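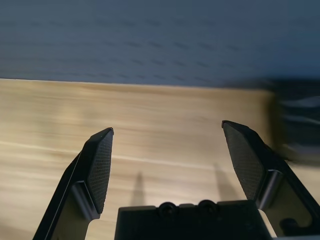
Gripper fingers open above a wooden table.

Section 2. Setting Up the Play Clocks

This section covers placing, powering and pairing the two Rokeck play clocks and the hand controller. Read it through once before your first game. If you have the single-clock practice kit, skip Steps 7 and 8.

What is in the case

Two clock units with folding stands
One hand controller with wrist strap
Two Irkeo battery packs and one dual charger
Four ground stakes
One rain hood for each unit

The case does not include sandbags. On artificial turf you will need them, as the stakes must not be used there.

Placing the clocks

1. Charge both battery packs until the light on each one turns solid green. A pack that has been stored over the summer can take overnight.

2. Carry the clocks to the field folded. Put one behind each end zone, facing the field of play, outside the end line and clear of the goal post. Leave at least 10 feet between the stand and any path used by the bands or the cheer squads.

3. Open the stand until both leg locks click. Pull up gently on the crossbar to check them.

4. On grass, push a stake through each foot by hand or with a rubber mallet. On turf, lay one sandbag across each rear leg.

CAUTION: Never leave an unfolded clock standing without stakes or sandbags, even for a minute during warmups. The panel catches the wind.

5. Slide the battery pack into the rear bay with the label facing you and close the door. Press and hold the power button. The display shows all segments, then two dashes.

6. Set the brightness switch. Use DAY for any game that kicks off before dusk. NIGHT is easier on the quarterback's eyes under lights, and it saves the battery.

Pairing the controller

7. Stand at midfield on the sideline where the play clock operator will work. Press and hold PAIR on the controller until it beeps, then let go. Both clocks should change from dashes to 40 within a few seconds.

8. If only one clock changes, turn that clock off and repeat Step 7 for the other. Then turn the first one back on. It will join by itself.

NOTE: The controller reaches 150 yards with a clear line of sight. A team standing along the sideline does not normally affect it. A metal bleacher between you and the clock will.

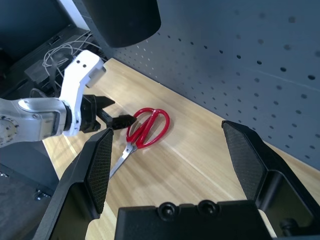

Natnael Kahsay writes that on his field the far clock dropped out every time the visiting team came out of the tunnel, and that moving the operator up onto the press box deck fixed it for the rest of the season. We recommend the same for any stadium where the players enter between the operator and an end zone.

Choosing the count

9. Slide the mode switch to match your league's rules. Position A gives you a 25-second count only. Position B gives you both counts, with the 40 button for the end of an ordinary play and the 25 button for administrative stoppages such as a penalty, a charged timeout or a change of possession. Ask the referee which one applies before the coin toss.

10. Press START, let the clock run down to zero, and check that both displays reach it together. The horn is off when the unit ships and should stay off for games. It can be turned on for practice from the menu (see Section 5).

CAUTION: Do not reset a running clock unless an official signals for it. The display on the field is treated as correct until the referee says otherwise.

After the game

Turn off the clocks before the controller. Wipe mud off the feet and stakes, let the panels air dry, and store the battery packs outside the units. Do not stack anything on the closed case.
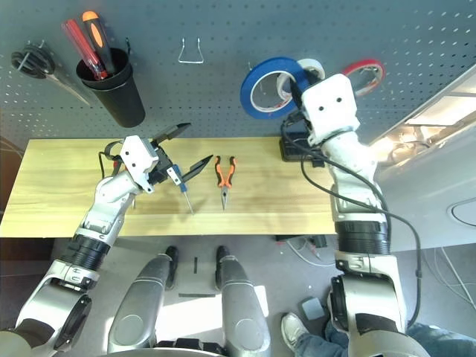
Screwdriver with a blue and white handle held over the tabletop, pegboard behind.

Replacement parts

Stands and rain hoods are sold through Kilodgate. Panels are serviced by Wikström only, and opening the panel housing ends the warranty. Each panel is rated for 3000 hours of use. Write the serial number from the inside of the battery door here before you put the clocks into service:

Clock 1 ____________
Clock 2 ____________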